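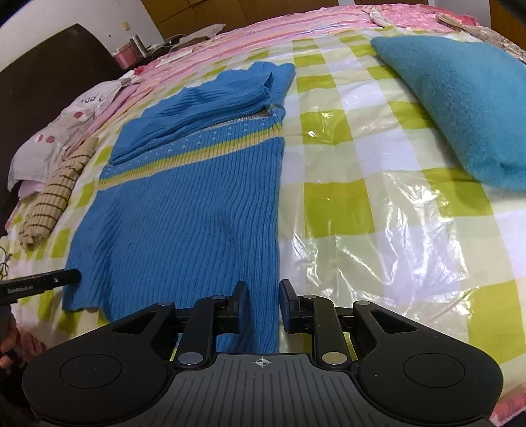

Page last changed: June

Wardrobe and Folding Assistant (part-time)
Natero Home Services

Hours: 20 a week, Monday to Friday, term time and holidays
Reports to: Jonalyn Galang, household team lead
Contract: permanent, after a three-month trial period

The job

Natero looks after clothes and bedding for private households. We collect nothing and we have no laundry of our own. Our assistants go to the customer's home, sort what has been washed, fold it, and put it away or pack it for storage. We now have 34 regular households and need one more person to join the team.

Most of the work is done on the customer's bed, as few homes have a table big enough. A jumper is laid flat, one sleeve is folded across the top, then the other, and the body is brought up from the hem. Ribbed knits and striped knits are folded along the line of the rib or stripe so that they sit straight in the drawer. You will be shown our way of doing it and asked to keep to it, even if you do it differently at home.

The busiest months are spring and autumn, when customers change over their wardrobes. At those times you may spend a whole visit on knitwear alone. For the rest of the year it is a mix of everyday clothes, towels, sheets, quilts and cushion covers.

What you will do

Sort clean clothes by owner and by type.
Fold or roll knitwear, and hang anything that should be hung.
Check each item for moth holes, loose threads and missing buttons, and note them on the visit sheet.
Pack out-of-season clothes into bags or boxes and label them.
Fold quilts and spare bedding and make up the bed again before you leave.
Put cushions and anything else you have moved back where you found it.

You will not be asked to wash, iron or clean. If a customer asks you to, please refer them to the office.

Many of our customers' bedrooms are small and full. You may find bags beside the bed, piles of clothes at both ends of it and a shelf of cables and papers behind the headboard. We work around these things. We don't tidy papers, medicines, jewellery or electrical items, and we don't throw anything out without the customer saying so. Where there is a plastic cover over the sheet, leave it on and work on top of it unless the customer tells you otherwise.

What we need from you

You should be able to stand and bend for up to two hours with a short break, and lift a full storage box on to a shelf at shoulder height. You should be comfortable working alone in someone else's home. Careful handling of wool matters more to us than speed. Experience in a clothes shop, a laundry or a care setting is useful but is not required.

All assistants need a basic criminal record check, which we arrange and pay for. A driving licence is helpful. Most of the households are on the 23 bus route, and fares between visits are paid.

What we offer

Paid training for the first two weeks, alongside Nestor Dagdag
Paid travel time between visits
Paid holiday, in proportion to your hours
A tabard, labels, storage bags and visit sheets supplied

Visits are between 9.30 am and 3 pm. There is no evening or weekend work. Friday visits finish at 2 pm so that sheets can be handed in at the office.

How to apply

Please send a CV or a short letter to Kristine Dimaculangan at the Natero office, 85 Lasitz Road. Tell us which mornings you can work and whether you have any allergies to wool, feathers or pets. You can also leave the letter at the front desk.

Applicants we would like to meet will be invited to a half-hour talk with Jonalyn and a practical session, in which you fold a small pile of mixed clothing. You don't need to bring anything with you. We reply to everyone who applies, by post or email.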